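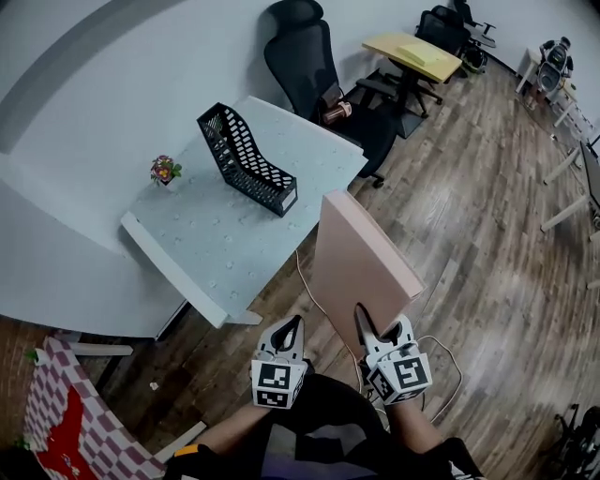 4. Recording a board task with the hand-held grippers

Applies to the Plevel gripper pair, as used by the Jirutier student club. Section 3 (charging and pairing) must be complete. The board task is done standing, beside a desk, with one gripper in each hand.

4.1 Before you pick up the grippers

1. Check that a marker cube is fitted to each gripper. The two cubes carry different patterns and must not be swapped. The left and right serial numbers are on the inventory sheet.
2. Wipe the marker faces with a dry cloth. Do not use the solvent from the print room.
3. Open the Dundar logger and start a new session. Enter your initials and the task code, 156.
4. Set the storage limit to 2,000 MB. The logger stops without a warning tone when the limit is reached.

Note: Cubes reprinted before March have a thinner border and are not recognised by the current logger. Hand them to Dinesh Roy.

4.2 Gripping the board

5. Stand the board on its edge on the floor, next to the desk.
6. Take hold of a bottom corner with the right gripper. Close the jaws until the board no longer slides, then stop. Squeezing harder marks the surface and shifts the zero point of the jaw sensor.
7. Keep the left gripper open and a little away from the board until it is needed. Its jaws should point away from you.
8. Turn your wrists so that both cubes face back towards you. If either cube is turned away for more than a moment, the logger shows error 469 and the recording has to be repeated.

Caution: Look for cables on the floor before you step sideways. Route them behind you if they will reach. Do not stand on a cable to hold it in place.

4.3 Recording

9. Ask your partner to press Start. Hold still until the logger beeps twice.
10. Move the board to the target position given on the task card. Use a slow, even movement. Roughly 9 seconds is normal for one transfer.
11. Bring in the left gripper only if the card is marked "two hands". Close it on the edge of the board, clear of the right jaws.
12. Set the board down on its edge, open the jaws fully and draw the grippers back.
13. Ask your partner to press Stop, then rate the recording as good, usable or discard. A dropped board is still saved, with the rating "discard".

Note: Items on the desk may stay where they are, but must not be moved between recordings in the same session. If something is knocked over, end the session and start again from step 3.

4.4 Afterwards

14. Export the session to the Hyun folder on the club drive. Leave the file name unchanged.
15. Switch off both grippers and put them back in the case with the jaws open. Leaving them closed flattens the jaw pads.

For jaw calibration, see section 5.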